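Rornstead > Makers & Hobbies > Interviews

Small Boxes, Big Table: An Afternoon With Cinzia Rinaldi

Cinzia Rinaldi has 224 wooden boxes, and when I got to her place in Rornstead she had one in each hand and was trying to open the door with an elbow. "Hold this," she said, and so the interview started with me holding a box.

She has been making tabletop play sets for 5 years, first for her nephews and now for schools, libraries and a lot of grown-ups who tell her it's for their kids. A set is usually a few boxes, a printed mat and a handful of loose pieces that have to be sorted, hidden, posted through slots or carried from one spot to another. That's it. There are no batteries and hardly any rules.

"People ask me how you win," she told me. "You don't! You put the little things where you think they go, and then somebody else comes along and moves them. I've watched two eight-year-olds argue for half an hour over where a bean lives."

The boxes come first. She cuts them on a secondhand saw she calls the Martinelli, after the cabinet shop it came from, and she'll talk about lids for as long as you let her. A flat top matters more than a good inside, she says, because children use the top of a box as a shelf long before they look for an opening. The slots came later, after a librarian in Drisel asked for something that worked like a mail drop. "I made the first slot much too wide. Whole hands went in. One boy got stuck up to the wrist and was delighted, his mother less so."

I asked if she still made them by eye.

"The slots, yes. The boxes, no, I learned my lesson there. If the walls are off even a little the whole thing rocks, and then you've got a lid that's a slide." She laughed. "Which is also a game, I suppose. I should sell the bad ones as slides."

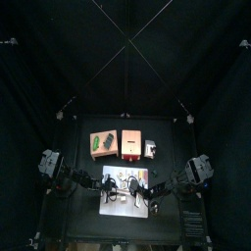
Color is the thing she fusses over most, and she is wonderfully stubborn about it. Most of her boxes stay pale and plain, and paint goes on only where she wants a child to look. "One band, low down, and I stop," she said. "If I paint the whole box it's a red box, and then everybody puts the red things in it and the game is over." You can see the idea on the taller box in the middle of the row, with its red band near the base and a small dark slot in the top. The mat is where she lets herself go – small pictures, with yellow and orange and red up at one end – and she likes it on a black table, where it's the brightest thing around and eyes land on it first.

She draws the pictures herself at the kitchen table, usually after nine at night with the radio on. There are 367 of them so far, kept in old seed envelopes, and she showed me a good many. Fruit, boats, a shoe, a very cross-looking hen. I asked for her favorite and she went through three envelopes before giving up.

"It changes. In August it was the hen. Right now I'm on lemons, but a lemon is hard, you know? Draw it a bit too round and every child says orange, and they're right to."

The mats are printed in Standier, two towns over, on a stiff white stock that took her a long time to settle on. An early version curled up at the corners. Another was so shiny that the loose pieces skated off when anyone leaned on the table. The one she uses now lies flat and wipes clean, and she has tested it with jam.

As for the loose pieces, she picks those up everywhere. Buttons, pegs, dollhouse food, odd bits of turned wood. She likes a set to have something long and something stubby, and always one piece that doesn't match any picture. "That's the one they fight over," she said happily. "It has no home, so they have to invent one. I've had letters about where it ended up! One class decided theirs was a retired bus driver and he lived on top of the box, never in it."

Her next project is a set in 4 sizes of box that stack, and she is having a terrible time with it, by her own cheerful account. The second-smallest keeps wedging inside the next one up. She pulled them out for me, pushed one into the other to demonstrate, and then we couldn't get it back out. We tried tapping it. We tried a butter knife.

"Leave it," she said in the end, and put the kettle on. "It might let go by itself once the heating's off."

Recent in Makers & Hobbies
A Button Collection That Outgrew Its Cupboard
Drisel Library's Toy Shelf Gets a Second Shelf
How to Sand a Box Lid Without Rounding the Edges
Readers Write: Your Oldest Board Games

Contact us | Copyright Rornstead Makers & Hobbies | Back to top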